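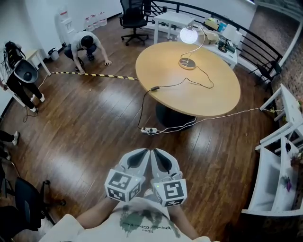

Round table, lamp on, dark wood floor.

Posting a thread on the Gerneck campaign now that it has finished running. We made it for their home lighting range. Mostly notes on what we'd keep and what we'd drop, for anyone who works on small retail accounts.

The brief was one page. Gerneck sells lamps in its own stores and online. People come in for bulbs and leave with bulbs. They wanted more of those people to look at the lamps. No discount, no celebrity, and a media budget that would not cover TV.

We started by reading store receipts. Bulb buyers come in on their own, they come in after work, and they pay within minutes. Any idea that asked them to stand and watch a screen was out. So we put the ad on the bulb box.

Each box got a paper sleeve with a short story printed on it. Every story takes place in one room, in the evening, and stops before the end. To get the second half you text a number on the sleeve. The reply only goes out after sunset where you live.

The sunset part was the thing we argued over most. The client's worry was that people would text at noon, get nothing, and forget. Fair worry. We added an instant reply that said "Too early. Turn a lamp on later and check your phone." That fixed most of it.

Calimlim printed the sleeves. Emiton handled the text messages. First print run was 1000 sleeves for 2 stores, as a test. We wanted to see if anyone would text at all before we asked for more money.

861 of those sleeves left the stores on boxes. The rest were damaged or got pulled off at the register by staff who took them for old promo material. Our mistake. We had briefed the managers and not the people on the tills.

Total texts received in the test: 1147. More than the number of sleeves sold, so we checked for an error. Some phones had texted twice, and others texted from photos of the sleeve that had been passed on. We had not planned for that, and the stories had no share line on them. They do now.

On the writing: our first drafts were too clever. Lots of twists. In the test people replied to the quiet ones. The story that got the most replies is a woman looking for a button under a couch. It is four sentences long.

None of the stories mention a product by name. The second half arrives with one line under it saying which lamp is in the room, and a link. Gerneck's legal team asked for the price in that line too. We said no at first, then tried it. Clicks went up. We left the price in.

What did not work: the window posters. We printed half a story on the glass and the other half inside by the lamp aisle. People read the first half and kept walking. Took them down on the second Saturday.

Also did not work: the Terneck stores. Same sleeves, same stories, but Terneck is a small chain inside gas stations and people there buy a bulb along with everything else. Very few texts. We should have left them out of the plan.

Things I'd do the same way again: test small, print cheap, write far more stories than you need. We wrote a drawer full and used a handful.

Things I'd change: brief the register staff first. Put the phone number in bigger type. Check the sunset times for stores near a time zone line, where one group of customers got their ending an hour late.

A few people asked if the client will run it again. They've booked it for January, with new stories and no posters. We start writing next week.

Replies are open if you want to know about print costs or the text setup. I can't share the sales numbers.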